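4. 목재 작업판의 오일 마감

본 장은 Fosholm 집성 목재 작업판의 초기 마감과 재도장 절차를 다룬다. 마감재는 Grimurska 하드 오일을 기준으로 한다. 타사 오일을 사용할 경우 건조 시간은 해당 제품의 표기를 따른다.

4.1 표면 준비

1. 작업판 위의 물품을 모두 치우고 마른 천으로 먼지를 닦는다.
2. 120번 사포로 나뭇결 방향을 따라 연마한다. 결과 직각으로 연마한 자국은 오일 도포 후 짙게 드러난다.
3. 180번, 240번 순으로 반복한다. 240번보다 고운 사포는 오일 흡수를 떨어뜨리므로 사용하지 않는다.
4. 앞쪽 모서리는 손으로만 연마한다.

주의: 전동 샌더를 사용할 때는 분당 4000회를 넘기지 않는다.

판재를 여러 쪽 이어 붙인 집성판은 쪽마다 색조와 무늬가 조금씩 다르다. 결함이 아니며 교환 대상에 해당하지 않는다.
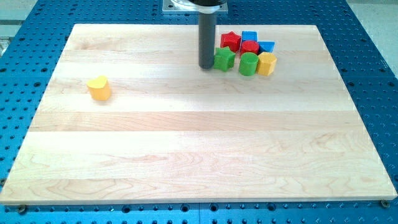

4.2 오일 도포

1. 용기를 충분히 흔든 뒤 보풀 없는 천에 오일을 덜어낸다.
2. 결 방향으로 얇게 펴 바른다. 마구리면은 흡수가 빠르므로 한 번 더 바른다.
3. 15분 후 표면에 남은 오일을 완전히 닦아낸다.
4. 상온에서 7시간 건조한다. 11월 이후 난방이 없는 실내에서는 건조 시간을 두 배로 잡는다.
5. 240번 사포로 가볍게 문지르고 2~4번을 반복한다. 총 도포 횟수는 2회로 한다.

경고: 오일이 묻은 천은 자연 발화할 수 있다. 물에 적셔 뚜껑이 있는 금속 용기에 보관한 후 폐기한다.

참고: 상대 습도가 69%를 넘으면 도포하지 않는다.

4.3 고정 나사 재조임

목재는 습도에 따라 폭 방향으로 수축하고 팽창한다. 건조가 끝나면 고정 나사를 손 드라이버로 다시 조인다. 나사 머리가 판재를 파고들 정도로 조이지 않는다. 나사 규격은 부록 B를 참조한다.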